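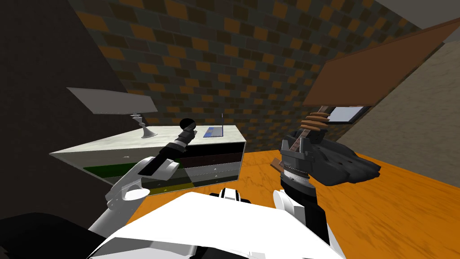

J'ai téléopéré un robot à deux bras, en simulation, pendant presque tout le mois de juin, et je n'en suis pas revenu converti. Je le dis d'entrée, vu que le ton général sur le sujet est plutôt à l'extase.

Le principe se résume vite. On prend les manettes, on fait la tâche soi-même à travers le robot, on enregistre, on recommence. Au bout d'un certain nombre de démonstrations, un réseau est censé avoir compris ce qu'on voulait. Le projet s'appelle Mosamero, il tourne sur la plateforme de Jirkgate, et on m'avait promis une prise en main en une matinée. Il m'a fallu quatre jours pour arrêter de cogner dans les murs.

Montrer un geste avec ses mains, tout le monde sait faire. Le montrer avec une pince à deux doigts, sans rien sentir, c'est un autre métier. Je tourne le poignet, la vue de la caméra embarquée tourne avec lui, et pendant une bonne seconde je ne sais plus où est le haut. J'ai pris l'habitude de me repérer au carrelage, faute de mieux.
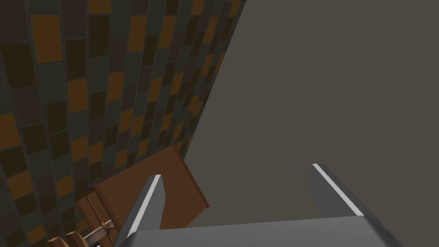

Ce qui me gêne le plus, ce sont mes hésitations. Elles sont dans les données, toutes. Quand j'avance de travers, que je recule et que je repars, le fichier enregistre le recul avec le même sérieux que le reste. J'ai livré 86 démonstrations. En les relisant, j'en ai gardé 26 que je n'aurais pas honte de montrer à un apprenti humain. Les autres sont parties dans le lot quand même, la consigne étant de ne rien trier avant la fin de la campagne.

On m'a répondu que la quantité lisse tout ça. Peut-être. Le jeu complet compte 2 557 épisodes, et je veux bien croire qu'une partie du bruit s'annule. Mais si nous perdons tous nos repères au même endroit, dès que le poignet bascule, je vois mal ce qui s'annule. On apprend à la machine une maladresse moyenne, très bien documentée.

J'avais posé la question sur le forum de Nukeleck, où traînent pas mal de gens qui font ce travail toute la journée. 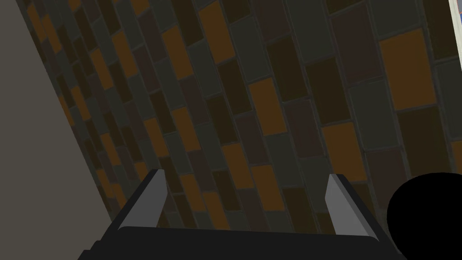 Ñahui m'a répondu le lundi suivant que je prenais le problème à l'envers : les reculs sont précieux, puisqu'un robot qui n'a vu que des gestes parfaits ne sait pas quoi faire quand il se retrouve mal placé. Selon le même message, mes essais ratés valaient sans doute plus que mes essais propres, à condition d'indiquer où commence la correction.

L'argument se tient, je l'admets. Seulement voilà, cette indication, personne ne la met. L'interface propose un champ « remarque » limité à une ligne et un bouton « réussi ». Rien pour dire : ici je me suis perdu, ici je rattrape. Alors on coche « réussi » dès que l'objet a fini à peu près où il fallait, et on passe au suivant.

Et puis il y a la fatigue. Le matin je fais des trajectoires courtes, assez droites. Vers 16 h je pars trop loin, j'ouvre la pince trop tôt, je cherche la bonne orientation en balayant le vide - et c'est enregistré pareil. 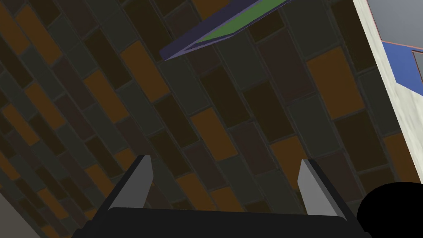
Je ne dis pas que la méthode ne marche pas. Écrire à la main les règles d'un geste, j'ai essayé dans une autre vie, c'était pire. Je dis que « il suffit de lui montrer » est une phrase de brochure. Il faut savoir montrer, avec un outil qui vous laisse dire ce que vous montrez, et on devrait former les opérateurs un peu plus longtemps que le temps d'un café.

Ma demande pour la prochaine campagne tient en deux points : un marqueur de correction accessible au pouce, et des séances qui s'arrêtent à midi. Pour le premier, on m'a dit que c'était noté. Pour le second, silence.

Je referai sans doute une série à la rentrée, avec les mêmes manettes. Si quelqu'un a un réglage de sensibilité potable pour le poignet, je prends.

Partager | 26 partages | 7 commentaires

Contact - Mentions légales - Tous droits réservés - Haut de page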